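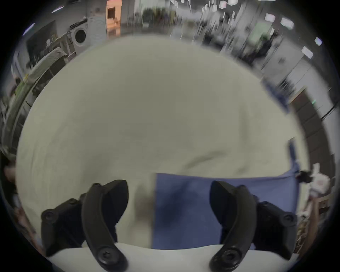
## Contact form on Gallardo site not sending

**Client:** Gallardo
**Host:** Hostdale
**Opened by:** Bushra Arain
**Assigned to:** Hammad Bukhari
**Status:** Fixed, watching until Saturday

**Reported problem**

Client says quote requests stopped reaching their inbox. Visitors still get the thank-you page, so no one noticed until a customer phoned to chase a reply.

**Log**

**9:10** – Sent a test from the live form. Thank-you page loads, nothing arrives. Checked spam and the catch-all as well.

**9:25** – Form entries are being saved in the database. 2,973 in total, newest one is my test. No leads lost, only the emails.

**9:40** – Mail log shows every message rejected with a 451 error. Hostdale support says the account has a cap of 200 outgoing messages an hour and we are over it.

**10:15** – The form isn't causing it. The newsletter plugin has been retrying an old send to the Markodberg list every few minutes. Queue is at 2,000 messages. Bushra confirmed with the client that this mailing can be dropped.

**10:30** – Paused the plugin, cleared the queue, turned off automatic retry.

**11:35** – Cap has reset. Test from the form arrived in under a minute. Second test from my phone also fine.

**11:50** – Moved form mail to its own SMTP login so newsletters can't block it again. Password is in the shared vault under Gallardo – mail.

**Still to do**

- Bushra: export the unanswered entries and send them to the client
- Hammad: check the Trernilstead site, same plugin and same hosting plan
- Ask Hostdale if they can send an alert when an account reaches the cap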